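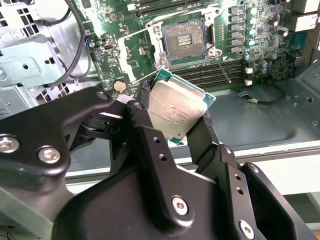 The chip and its socket, load plate swung open

November 2, 2023

Well, I finally did it, I spent the whole day with the inside of a computer! I'd been putting this off since March, when I bought the spare processor from Ghasemi for 54 quid and then shoved it in the sock drawer in its little plastic shell and felt guilty every time I wanted socks.

Up at a decent hour, toast, two coffees (one too many for this sort of work, my hands were a disgrace). Cleared the big table of post and a jigsaw I am never going to finish, and put the good lamp at the end. Then I read the Bimus guide again. It's 136 pages and I swear 30 of them are about static. I touched the radiator so often I felt like I was greeting it.
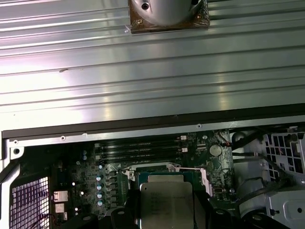

I have a real soft spot for old metal cases, and I know it's silly. The one my brother has is all glass and coloured lights and he thinks mine are ugly, but give me something you could stand a kettle on. I love a big ribbed silver panel, all those long grooves catching the light, and the dark rubber strip running along under it so things don't rattle (well, I assume that's what it's for). Even the screw holes in the lip please me. He paid 1,150 for his and it hums! I told him so again on the phone at lunchtime and he went quiet and asked about Mum's boiler.

Lunch was the rest of the leek soup, by the way, better on day three. Then it rained and I brought the washing in, and after that I ran out of excuses.

The bit I dread is always the socket. All those tiny coppery pins, and you hardly dare breathe near them. I bent one years ago on the Custuton board and it cost me a whole evening with a sewing needle and a magnifying glass, and it still only saw half its memory afterwards. So it's lever, plate, chip, slowly, and no radio on. I had the radio on with the Custuton. I blame the radio. 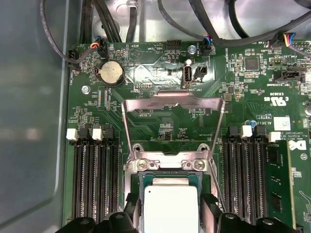

Nuno Teixeira

Look at all those memory slots, a bank on each side of the socket! I keep thinking how lovely it'd be to fill every one of them, then I look at prices. Savitz had a set up for 159 last week and I've had the page open ever since, like a person pressing their nose to a bakery window. Maybe after Christmas. Must also get a new coin cell, I never trust the one that's in there, and some of that thermal paste in the small tube as the big one always dries up on me.

Back aches, fingers smell of metal, soup pan still in the sink. Bed.

Last updated: 22:41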